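Vonier Blending Room 2: Pre-Run Inspection, Protein Powder Line
Product: Hattar whey and casein blend, vanilla
Inspector: Spyros Liapis
Reviewed by: Ghassan Hijazi
Round: July, started 6:40 a.m.

Status codes: OK, FIX (correct before start), HOLD (no production until released)

1. Raw material staging

1.1 Lot labels on whey concentrate match the batch sheet. OK
1.2 Micellar casein bags intact, no punctures or re-taped seams. FIX
Comment: Two bags had torn outer paper with the liner unbroken. Moved to the reject pallet and tagged. Replacement bags drawn from the same lot.
1.3 Milk, soy and egg materials stored on separate racks. OK
1.4 Sweetener and flavor premix weighed and sealed. OK
Comment: Premix container 1357 had its lid seal on but no weigher's initials. Initials added after a second weighing.

2. Ribbon blender

2.1 Interior free of residue at shaft ends and discharge gate. FIX
Comment: Caked powder behind the drive-end seal. Dry-brushed and vacuumed. No water used on this equipment between runs of the same allergen group.
2.2 Lid interlock stops the shaft when opened. OK
2.3 Grounding strap attached, continuity checked. OK
2.4 Discharge gate gasket seated, no cuts. OK
Comment: Gasket is hardening along the hinge side. Still seals. Order a spare.

3. Cleaning cloths and tools

3.1 Cloths color-coded by zone and free of loose threads. OK
3.2 Hems and edges checked by hand before issue. OK
Comment: Any cloth with an open hem goes to waste and is not returned to the laundry. Fibers are hard to find in a pale powder and the sifter will not catch all of them.
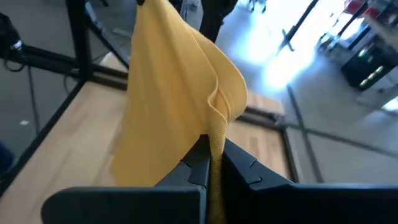 Item 3.2: yellow woven cloth, stitched hem.

3.3 Brushes complete, no missing bristles. OK
3.4 Scoops stored off the floor, handles undamaged. FIX
Comment: One scoop cracked at the neck. Discarded, log updated.

4. Sifter and metal detector

4.1 Screen mesh intact, clamp ring tight. OK
4.2 Ferrous, non-ferrous and stainless test pieces rejected, each passed through twice. HOLD, released 7:55 a.m.
Comment: The stainless piece was missed on the first pass. Sensitivity had been left at the setting for the Eltidix bar mix. Reset to the powder setting and all test pieces repeated with full rejection. G. Hijazi to decide whether the setting should be locked by product code.

5. Filling and dust control

5.1 Tare check on empty tubs. OK
5.2 Scale verified with the 2400 g reference load. OK
5.3 Extraction hood running, filter pressure in range. OK
5.4 Induction seal holds on 20 sample tubs. OK
Comment: Seal on the first tub was off center but closed. Head realigned.
5.5 Floor dry and free of powder at operator positions. OK

Reviewer's comments (G.H.)

The finding at 2.1 was also on the last round. Add the drive-end seal to the end-of-shift cleaning card. Item 4.2 remains open until the lock question is settled. Line released to production.

Related items
Allergen Changeover Checklist, Room 2
Tiltness Shaker Line: Cap and Liner Inspection
Metal Detector Test Piece Log
Dust Hood Filter Replacement Record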